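Florater Cell Commissioning Kit, Second Edition
Review prepared for the equipment pages of the Drernby Technical Institute

Reviewed by Anselmo Vasconcelos, Automation Workshop

Scope of the review

The Florater kit is sold to colleges and small manufacturers who need to set up a single-arm handling cell and keep it in working order afterwards. It consists of a simulation package, a printed maintenance manual, a tool case and a set of calibration pieces. The Institute bought one kit in January for use with the teaching cell in the Zesomgate building, and this review covers the first term of use. It considers the kit as a means of setting up and looking after a cell. The arm itself was already in place and is not assessed.

The price paid was 1820 pounds, including delivery and a site licence for the software. A version without the tool case is listed at 1561 pounds. Departments that already hold a good set of torque tools should consider the cheaper version, for reasons given further on.

Installation and first set-up

The software was installed on two workstations in the preparation room. The process was straightforward on the first machine. On the second, the installer stopped when it found an older graphics driver and gave an error number that does not appear in the manual. The supplier's help desk replied the following morning with the correct instructions. It would be reasonable to expect this information in the printed material, as workshop computers are seldom replaced at the same rate as those in offices.

Once installed, the package asks for the arm type, the tool fitted at the wrist, and the offset from the mounting flange to the point at which the tool grips. The last of these values is the one most often entered wrongly by new users. The kit handles it well. The offset is entered on a page of its own, with a plain drawing of the measurement required, and the program will not proceed to a motion test until the value has been confirmed a second time.

The supplied test exercise is a simple one. The simulated arm takes hold of a small cube, and the operator compares the tool position reported by the software with the position expected. By default the exercise runs without a floor, a bench or guarding in the model. Staff were at first inclined to add these straight away, but the manual advises leaving them out until the tool offset has been proved, and the advice is sound. A fault in the offset is easier to find when there is nothing else in the model with which the arm might collide. 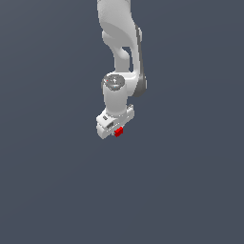 After the offset has been accepted, the cell layout is built up in stages: mounting surface, fixtures, guarding and finally the exclusion zones. Each stage can be saved separately. This proved useful when a fixture was moved during the term, as it was possible to return to the layout with the mounting surface alone and rebuild from there. The file names given to saved stages are long and differ only in their final characters. Users are advised to rename them at once.

Transfer from the model to the real cell was carried out at reduced speed with the guarding closed. The first transfer showed a small error in height at the tool, which was traced to our own measurement of the mounting plate and was corrected in the model. The second transfer was accepted. The whole of this work, including the repeated measurement, took 80 minutes. The same task had previously occupied most of a day.

The calibration pieces

The kit includes a pointed reference tool, a matching base cone and a set of machined blocks. The reference tool and cone are well made and fit together without play. The blocks are satisfactory, although their markings are shallow and are difficult to read under the lighting in the Zesomgate workshop. One block had a slight burr on an edge when delivered. The supplier exchanged it without charge.

The foam tray in which the pieces are stored is the weakest part of the kit. The cut-outs are too tight for the cone, which has to be pulled out with some force, and the foam had begun to tear by the middle of the term. A cell's reference pieces need to be protected from knocks, and a better tray would be worth a modest increase in price. The workshop has since moved the cone to a lined drawer.

Maintenance manual

The manual is spiral bound and lies flat on a bench. It is arranged by interval, beginning with daily checks and ending with the work to be done every 200 hours of running. Each page covers one task, with space for a signature and the reading obtained. Staff found this arrangement clear, and students were able to follow the daily checks under supervision after a single demonstration.

The section on the gripper is particularly good. It deals with the cleaning of finger surfaces, the inspection of fastenings, the checking of opening and closing travel, and the procedure for confirming that the zero position has been kept after the fingers are changed. The procedure is written in short numbered steps, and the point at which power must be isolated is printed in bold on every page where it applies. The section on cables is shorter than it should be. It tells the reader to look for wear where the cable passes the joints but gives no guidance on how much wear is acceptable. The Institute has added its own sheet on this subject and would recommend that other users do the same.

Two errors were found. The torque table on the inside back cover gives a value for the flange screws that differs from the value in the main text. The supplier has confirmed that the main text is correct and has issued a replacement sticker for the table. In addition, the index refers to a chapter on brake testing that is absent from this edition. Brake testing should in any case be carried out according to the arm manufacturer's own instructions.

Tool case

The torque driver holds its setting and was found to be within tolerance when checked against the Institute's own gauge. The hexagon keys are of ordinary quality. The feeler gauges are thin and one leaf has already bent. The case also contains a small inspection mirror, which has been in constant use, and a bottle of cleaning fluid that is unlikely to last beyond one term. The difference in price between the two versions of the kit is justified only where a torque driver is needed.

Use in repair

Late in the term the cell stopped during a routine handling exercise with a position fault at the wrist. The repair section of the manual led the technician through a sequence of checks, beginning with the connectors and moving inwards. The cause was a connector that had not been fully seated after cleaning. The fault was cleared within the same afternoon session, and the arm was then checked against the saved model before being returned to use. The ability to compare the arm with a known good model after a repair is the strongest argument for the kit as a whole, and it is a feature that the Vlachou set previously used by the department does not offer.

Support and updates

Updates to the software are provided for two years under the site licence. One was issued during the review period. It installed correctly and kept all saved layouts, but it also reset the display units to inches on both workstations without any notice. Users should check the units page after each update and before any value is entered.

Telephone support is available on working days until 4 p.m. Calls were answered by persons who understood the product. Written enquiries were normally answered by the next morning.

Recommendation

The kit is recommended for teaching workshops and for small production sites with a single arm. It is less suitable for sites with several cells, as the software cannot hold more than one cell in a layout and the manual assumes that one person keeps all the records. The version without the tool case is preferred for departments that are already equipped.

Staff wishing to inspect the kit may do so in the Zesomgate preparation room by arrangement with the Automation Workshop. The replacement sticker for the torque table should be requested by any department holding the second edition, and the manual should not be used for flange work until it has been fitted.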